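Notebook, Tevholm workshop: thermal paste storage and pump-out check

Jan 31, 2025

Purpose: decide whether the opened tubes of Pinar paste left over from April can still go on refurbished office towers, or whether we write them off. Normunds wants an answer before he places the next order with Kistance.

Background for whoever reads this later. The tubes were opened in April, recapped and stored in the cabinet next to the radiator. Two of them show clear oil at the nozzle. Separation at the nozzle does not by itself mean the bulk is bad, so I did not want to throw the batch out on looks. 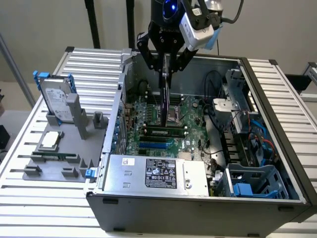
Priit Liepiņa
Bench technician, desktop refurbishment

Method. One heater block with a fixed load, one cooler, same mounting screws for every run, torque driver left at one setting. Room at 20 C at the start of each run and checked again at the end. Block driven at 60 W. Each run held until the block reading stopped moving for 19 minutes, then logged. Surfaces cleaned with isopropyl and a lint-free wipe between runs. Kaja did the cleaning on the second set so that I was not the only one handling the cooler.

Three conditions:
A -- new tube, opened this morning
B -- April tube, first bead discarded, the rest used as it came
C -- April tube, no discard, oily bead included

Results. A and B could not be told apart. The difference between them was smaller than the difference between two mounts of A, so I am not going to quote it. C was worse on every mount, and the spread between mounts was wider too. On pulling the cooler after C there was a thin wet ring outside the contact patch and a dry streak toward one corner. A and B both left an even print.

Repeatability is the weak point. The first mount of A read high and I remounted it. Cause was a burr on one standoff, filed off. I struck that run from the set, but it is still in the log under its own line. Urmas thinks all the early runs should be repeated on the filed standoff. He is probably right about the second mount of A, which was done before I found the burr. Will redo that one only.

Pump-out. We have one cycling log, from the Dương block, which went through 368 heat and cool cycles on paste of the same type. Edge migration was visible when it came apart, center still covered. That paste was fresh when applied, so it says nothing about aged paste. A cycling run with condition B is needed before we can claim anything about life in service.
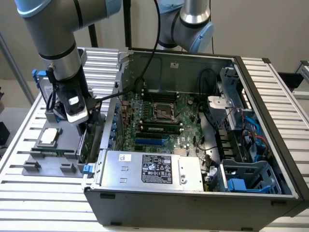 Storage. The radiator cabinet is a poor choice. I moved the tubes to the drawer under the scale, caps down. Uldis asked about the refrigerator. I would avoid it: condensation on a cold tube is one more variable, and the data sheet only asks for a cool dry place. Tubes now carry the opening month in marker on the barrel.

Spreading. Side note, as it came up again. Center bead against thin spread made no difference I could measure on this block with paste A. The block is square and flat. I would not carry that over to a long narrow heat spreader without trying it.

Decision for now:
Use the April tubes on bench and test machines, first bead discarded onto a wipe.
New tubes only on anything leaving the shop.
Order from Kistance at the smaller tube size. The large ones stay open too long at our rate of use.

Open items:
- redo second mount of A (me)
- cycling run, condition B (Kaja, when the heater block is free)
- check whether the torque driver needs calibration (Urmas)
- ask Kistance for the batch date on the April tubes (Normunds)

Recent entries
Isopropyl residue on nickel plate
Fan bearing noise, second lot
Standoff heights, mixed cases
Thermal pad compression, repeat runs

Tevholm workshop notebook -- corrections to Uldis Grigaitė -- Back to top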